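Engström Community Help > Clubs and Classes > Robotics > Course Setup

Browse Ask Unanswered Tags Members Sign in

How do you lay out tape squares on carpet for a mobile robot challenge?

Posted in February by Filipa Louro

Hi all! I help run an after-school robotics club and this term we're doing a delivery challenge. The kids are programming a small wheeled robot (we have the Gunell kit, the older one with two downward-facing color sensors) to drive from one taped square to another, stop inside it, wait, and then go on to the next one. There are five squares. Later on they'll have to do it with furniture in the way, like tables, so they can't just drive in a straight line and hope.

My trouble is the floor. We practiced on smooth tile last year and it went fine. Now we're in a carpeted room and I'm losing my mind a little. The robot turns less than it should, the sensors see the tape on one pass and miss it on the next, and two of my teams have very different ideas about whether the squares should be in a neat grid or scattered. I also have no clue how big to make them or what tape to buy. I've got one evening to set this up, roughly 30 dollars left, and a room I have to give back without tape gunk on the carpet.

Has anyone done this on carpet? What worked?

gearbox_marnie

Oh, I've been through this one! We did nearly the same challenge two years running, also on carpet, and the first year was pretty rough.

Tape first. Get something bright. If your carpet is dark gray, yellow is great, because the gap between the two readings is huge. We tried blue painter's tape to begin with (we had a drawer full of it) and the sensors barely noticed. Have the kids write down a reading over bare carpet and a reading over tape before they write any driving code at all. On our robot that was the difference between 5 and 89, so picking a threshold in the middle was easy. With the blue tape the numbers were so close that a bit of lint could set it off.

Try to use one roll for everything if you can. We ran out partway through and finished with a paler yellow, and one team spent most of a session chasing a bug that only happened on the pale squares. Their threshold was just set too high! It did turn into a good lesson, so maybe do it on purpose with an older group.

For the turning – carpet drags, and it drags differently depending on which way the fibers lie. Stop counting wheel rotations for turns and use the gyro if your kit has one. If it doesn't, have them turn in short bursts and check. Slower is better. And vacuum first, our casters picked up so much fluff.

On grid or scattered, I'd go for something in between. We put ours in loose rows, staggered, with the tables all down one side, so there's an open floor for beginners and a harder route under and around the table legs for anyone who wants it. 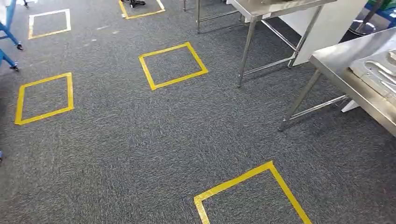
What I'd do with one evening

Cut a square of cardboard a bit bigger than the robot (I go for the robot plus a hand's width on each side) and tape around it. Move the cardboard, tape again. You'll get five squares that are close to the same size and you won't need to measure anything. Leave the corners overlapping and press them down hard, since a lifted corner will catch a caster. Then push the robot by hand along every route before you go home. I always find one table leg that's too close.

tobben_k

Just use a mat. The Rutovstead printed ones roll out in a minute and you don't have to mess with tape.

dlw_coach

A mat is nice but she said 30 dollars, and ours bunched up on carpet anyway. I agree with Marnie about the tape. Two small things to add. Test a strip in a corner overnight before you do the whole room, because some tape comes up clean after an hour and leaves a sticky line after a day. We use the cloth kind from Nurkmont and pull it up slowly at a low angle.

The other thing is the table legs. If your robot has a distance sensor, shiny round metal legs can be hard for it to pick up from an angle. We wrapped a bit of paper around the lower part of each leg and the kids stopped crashing into them so much. Tell them which legs have paper and which don't, or you'll hear about it.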